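Snack cupboard notebook, July, late afternoon

Finally got round to the snack question. It has been sitting on the list since we moved the break table into the Keogh room, and every time I walked past it I told myself I would sort it out after lunch, and then of course after lunch there was something else. Today the bench was tied up with the long soak test, so I had a clear stretch of time and no good excuse left.

For anyone reading this later: the mixed order from Bralidard comes in with everything thrown together, big bars and tiny sweets alike, and people end up digging around for the thing they like and crushing the rest. The plan we talked over was to sort by size first and by softness second. Bars go in a row in the long box, standing against the side so you can read the ends. Small wrapped sweets go in the jar. Jelly cups get their own spot, away from anything heavy, for reasons anyone who was here for the last order will remember (the sponge has never been the same).

I put the striped cloth on before starting. I know there was some feeling that it is too nice for a work table, but it's cheerful, and crumbs shake off it easily. 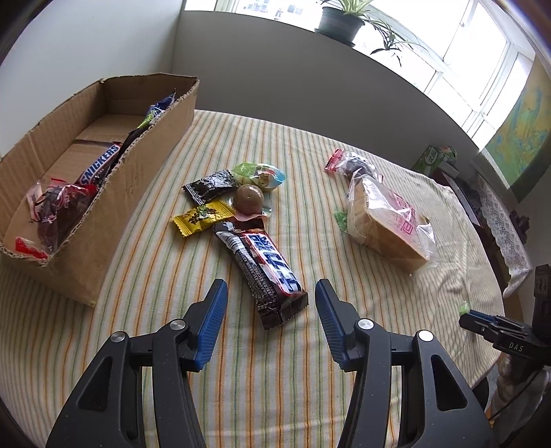 Sorting table with the long box on the left. The big bar and the small sweets beside it still to be put away.

The long box is one I cut down myself from an old Edon carton, and I won't pretend the edges are pretty. The knife wanted a new blade and I was too lazy to go and find one. It does the job, though! The packets sit in a row along one side and you can see what's there without tipping anything out. If somebody feels like running tape along the top edges I would be grateful, as bare cardboard is hard on the knuckles.

Notes on the awkward ones. The large bar in the dark wrapper with the white panel is too long for the jar and too heavy to lie on top of other things, so that kind goes in the box, always. The little yellow packet and the shiny black one are both jar sweets, easy. The clear wrapped one with the small brown cartoon figure I dithered over for longer than I care to write down, and in the end I called it a jar sweet too. The round brown jelly-like cup goes on the jelly shelf. I don't know what flavor it is and would love a report from whoever gets to it first.

I also weighed things, partly out of curiosity and partly so we can stop arguing about how much to order. The jar takes 300 grams of small sweets before the lid starts to complain. The long box, filled along one side only, came to 700 grams. I would leave the other side free for now, so there's room when the Brorkov parcel turns up. That one is mostly crackers, if it's anything like before, and crackers need space around them.

Money: the tin had 133 in it when I counted, all small coins, which took me longer than the sorting. Enough for another mixed order, I think, though I'd like to ask for fewer hard candies and more bars this time. The bars always go first.

Still to do:
Labels for the box and the jar, large enough to read from the door.
2 more jars, same size, with lids that fit.
Wash the cloth before the visitors come.
Ask whether anyone really eats the licorice.

Stopping there for today, the soak test alarm has just gone off and I'm wanted next door.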